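Glass first, questions later: an afternoon with Sibusiso Mkhize on writing rules for robot workcells

Sibusiso Mkhize has spent most of his working life writing things down so that other people don't get hurt. He began in factory safety, moved into bottling lines and now looks after working practice at Seltura, where pairs of robot arms are put to work on ordinary household objects. In October he finished the second edition of the Seltura handbook, which runs to 46 pages and which he will talk about for as long as you let him. I let him talk until well past four o'clock.

I had expected to start with the famous standards, the ones with numbers on the cover. He wanted to start with glass.

"People think the rule book begins with the arm," he says. "Where does it stop, how fast does it go, who has the stop button. And yes, of course, all of that, you must have all of that before anything is switched on! But then you put an object in the gripper, and the object has opinions. A foam block forgives you. Glass doesn't. So we wrote a whole chapter on glass and it's the one I'm proudest of." 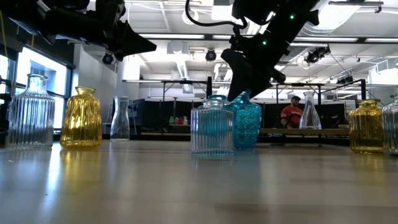

The glass chapter is short and very plain. Every vessel gets looked over at the start and end of a session, with a fingertip in a cotton glove run round the rim. Anything chipped goes straight in the bin, even if the chip is tiny and the vessel is somebody's favourite. Mkhize is keen on variety too, and his chapter asks for it outright. He likes a table where a teal vase with a diamond-like pattern stands near plain ribbed jars and tall smooth carafes, and he likes a pair of matching yellow vases set well apart, one towards each side. "If you only ever test with one shape you will write rules for one shape," he says. "A ribbed surface gives the fingers something different from a smooth one. And clear glass with big windows behind it, my goodness, that's hard enough for me to see, and I've got my reading glasses on."

Daylight gets a page to itself. The first edition said only that lighting should be "adequate", a word he now can't read without wincing. The new one asks the operator to note the state of the daylight at the start of a session and again if it changes a lot, so that anyone reading the log later knows what the cameras were up against. It doesn't tell people to pull the blinds. He argued for a long time with a colleague over that one and is pleased with where they ended up. "Real kitchens have windows," he says.

I asked where people sit while all this goes on. He was quick to answer. The handbook separates being in the room from being in reach, and it is strict about the second. Anyone in the room may sit and get on with their work so long as they are outside the marked area. Anyone who wants to put a hand on the table says so out loud, waits for the operator to answer out loud, and only then reaches in. Both arms must be held, including the one on the far side that seems to have nothing to do with what you want to pick up.

"Both arms," he says again, and taps the table. "Write that down twice. With two arms, people watch the one that's busy. It's natural, your eye goes to the thing that's moving. The other one is sitting there looking innocent. So our rule is that an arm with an empty gripper is treated exactly like an arm with something in it."
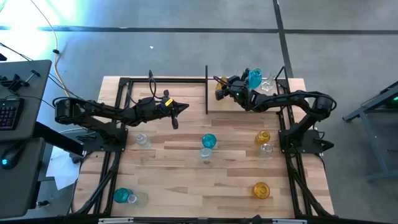

One arm holding a teal cup, the other with its gripper empty. The handbook gives both the same clearance.

He is happiest on the subject of layout. For him a good starting layout is one that a tired person can put back together from a written note, and the notes have to be in words that everybody on the team uses in the same way. That took more work than he'd expected. One operator's "amber" was another's "yellow" and a third had been writing "gold". Cups were tumblers in some logs and glasses in others, and "left" depended on who was standing where. So the second edition has a word list at the back, and "left" now means left as seen from the operator's position, every time.

"It sounds so small!" he says. "I know it does. But I once spent a whole morning with two logs that I was certain described different sessions, and it was the same session written up by two people. After that I went home and started the word list at the kitchen table."

Some of the handbook came from elsewhere. He is generous about his sources and names them without being asked. The habit of saying things out loud before reaching in was borrowed from Hundeo, a small workshop he visited while he was drafting, where the operators call and answer so routinely that he found himself doing it in a café afterwards. The pre-session sheet owes a lot to Vullard, whose version had 400 tick boxes when he first saw it. His has 14.

"I mean no disrespect to Vullard, they're very careful people and they let me take the whole thing away and scribble on it," he says. "But with 400 boxes you stop reading. Your pen goes down the page by itself. I wanted a sheet where every line makes you turn your head and look at something. Is the cable clear of the elbow? Look at the cable. Is the floor clear? Look at the floor."

Cables come up a good deal, as it happens. He wants them to have enough slack for the full travel of the arm and no more, and he wants anything that crosses the floor to be seen easily by a person carrying a tray. Keyboards and mice belong on a desk of their own, away from the table the arms work on. Paper on the floor gets picked up by whoever sees it first, whatever their job is.

Then we got on to liquids, and he pulled his chair in.

Pouring is the newest part of the handbook and the part he expects to rewrite soonest. The present rules fit on 2 pages. Only water, with food colouring if colour is wanted. No more in the jug than the receiving vessel and the spill tray could hold between them. Power supplies off the floor on the side where the pour takes place. A dry cloth within the operator's reach and a second one for the person who forgets where the first one is (he swears this is in the text, and I checked, and it is).
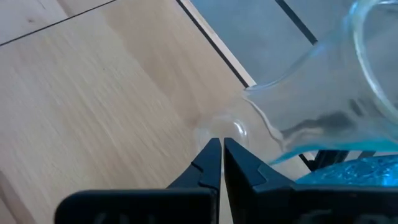

He was less sure about colour to begin with. Plain water seemed the tidy choice, easier to clean up and kinder to the table. What changed his mind was a conversation with Tiongson, the firm that reviews Seltura's procedures from outside. Their reviewer asked him how an operator was supposed to tell, from a few steps away, whether a clear jug had anything in it at all. He had no good answer, so he went back and tried it himself with a row of jugs, and got several wrong.

"So now we say that if you can't see the level from where you stand, you colour it," he says. "A strong colour. Don't be shy with it. You want to see how the liquid lies when the jug tips, and where it is in relation to the lip, and you want to see it through the glass without leaning in. Leaning in is the thing I'm trying to stop."

The same reviewer pressed him on when a pour should be called off. The first draft said to stop "if the pour appears unsafe", and he can still recite the note that came back in the margin, which was simply the word "how?". The rule now names the signs. The operator stops if the receiving cup shifts, if the jug slips in the grip, or if they lose sight of either rim. Stopping means holding still first. Bringing the jug upright comes afterwards, slowly, and only once the operator has looked at where the liquid is.

"A fast recovery makes a bigger mess than a slow mistake," he says, laughing. "Ask my shoes."

What strikes me, reading the handbook on the train home, is how much of it is written to the person and how little to the machine. There are torque limits and speed limits in it, set out in tables at the back, and he is firm that nobody changes them without a second signature. But the main text talks to somebody who has been at work since the morning and would quite like a cup of tea. Sessions have a set length. Operators swap over at the break, and the one coming on does the sheet from the top even if the one going off did it properly.

I asked whether anyone grumbles about that.

"All the time," he says. "And I tell them, please grumble in writing." There is a page for it, bound into every copy, with lines to write on and a space for the number of the rule. He reads them all. The rule about calling out before reaching in was rewritten twice on the strength of those pages, once for an operator who is hard of hearing and wanted a raised hand to count as well. It counts now.

He already has a folder for the third edition. At the moment it holds a note on handles, a longer one on what to do with wet gloves, and a photocopy of a complaint about the cloths.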